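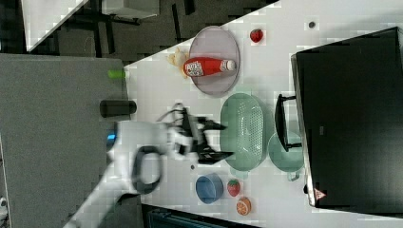 *Play kitchen table, Monday, 7 am. Colander in the good spot.*

**stenside_mum:** Trying to cull the play kitchen before February. What stays? I say the ketchup goes. It lives on a plate, lying down, like it's the main course.

**Rundow7:** Keep the ketchup. Ours has been served to me as soup, cake and medicine. I'd bin the colander — what is a three-year-old draining?

**stenside_mum:** Everything. Strawberries, mostly. Then the orange slice, then my keys.

**Bujar Delić:** Disagree with Rundow7. The colander is the one piece here a kid can use in the bath. And tip that blue bowl the right way up, it's bothering me.

**Rundow7:** It's a bowl on its side, Bujar, you'll live.
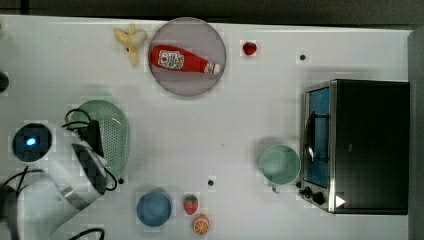
*Same table, from above. Toaster oven on the right, banana up top by the plate.*

**hernska_dad:** Why's the oven facing sideways? I'd turn it toward the chairs so they can get at the door without climbing over the fruit.

**stenside_mum:** Because the head chef put it there and I value my mornings.

**Bujar Delić:** Oven's lovely, very blue inside. That mint cup wants moving though. It's nearly touching the door.

**Rundow7:** Now he's inspecting the kitchen. Lose the banana, that's my final offer. A peeled one can only ever be a peeled one.

**hernska_dad:** Strongly against. Our banana's been a phone since Grandma visited.

**stenside_mum:** Right, so far you've voted to keep everything except the colander, which she sleeps with. I'm getting a second tub.

**Bujar Delić:** Get one with a lid.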